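Our robotics club has its first proper build finished, so I'm putting the notes up here in a thread. We're a school club, 6 of us most weeks, and we meet in the old textiles room after lessons.

The project is a hand-held gripper. You hold it, squeeze the trigger, and two fingers close on whatever is on the table. There's a camera on it looking down at the fingers. You do a small job with it over and over, and the recordings are meant to teach a robot arm to do the same job later.

We don't have the robot arm yet. Celtia, the college down the road, has one and has said we can have time on it in the spring if our recordings are good enough. So this term is all recordings.

Anca Filip runs the club. She teaches physics and she let us pick the job. We argued for two whole sessions and settled on picking up a small part and putting it away in a box with a lid.

It sounds easy. By hand it takes a second or two. With the gripper you have to line up both fingers, come down straight and close without knocking the part over. Most of us were hopeless at it in September.

The fingers are our own design. The first pair were thin and they bent when you squeezed. You could watch the tips cross over each other. The second pair were thicker but we made the inner faces curved, and flat parts slid straight out.

The pair we're on now are plain chunky blocks with flat inner faces. They're ugly. They haven't bent once.

Printing took longer than it should have. Our printer is called Zodden (a Year 9 named it, there's a label) and it kept lifting the corner of the print off the bed. Despina Enache fixed that by slowing the first layer right down and cleaning the bed before every job. She's now in charge of Zodden and has a key to the cupboard.

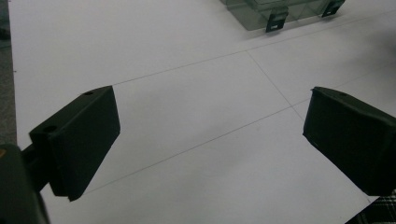
Next problem was keeping the start the same. Every recording begins with the gripper open and held low over the table, then you count to two, then you go. If you start from somewhere different each time, sorting the clips afterwards is a misery. We lost most of a session's work to that.

The lines on the table help a lot. We call out which square the part is going in before each run, so it doesn't always land in the same place. If it did, the arm would only ever learn that one spot.

Someone asked under my last thread why we don't just program the positions in. You can, and for a factory where the part always turns up in the same place that's the sensible way to do it. Our parts won't be in the same place. We want to see how far you get with examples alone.

Numbers, for those who like them. We've got 2464 clips recorded. 102 of those are marked as bad and kept in a separate folder. Bad means dropped part, wrong square called, or somebody walking in front of the lamp.

We don't delete the bad ones. Anca wants us to go back through them at the end of term and write down what went wrong in each. I'm not looking forward to it but I can see why.

How a session works: one person holds the gripper, one calls the squares and places the part, one sits at the laptop and checks the clip saved. Swap every twenty minutes. Your wrist gets sore after that and your runs get sloppy.

The laptop job is the dull one and also the one that matters. Twice we did a full turn on the gripper with the recording not started. Now the laptop person has to say "saved" out loud and you don't move until you hear it.

Software is a set of scripts we've been calling Nistor. It names each clip, puts the square in the file name and makes a small preview. Despina wrote most of it. I wrote the bit that makes the preview and it is slow. I'm working on it.

Things I'd do differently: draw the lines before recording anything (our first lot of clips have no squares at all), buy more screws than you think you need, and agree on file names on day one.

Also get your lighting sorted early. We had sun coming in on one side until the blinds were mended, and the shadows in those clips are all over the place. We're keeping them in, but labelled.

Still to do before the Celtia visit: a left-handed set of runs, a set with a different part, and a shorter trigger for the younger ones, who can't reach it properly. I've drawn one up and it's in the queue for Zodden.

There's a small inter-school show called Irnell that we've entered as well. No prizes for our category, you just get a table and people come and try your project. We'll bring the gripper and let visitors do runs.

If your school is doing anything similar I'd like to hear what you used for the finger tips. We've talked about sticking something rubbery on the inner faces but haven't tried it. I'll post the drawing for the trigger once it's printed and we know it fits.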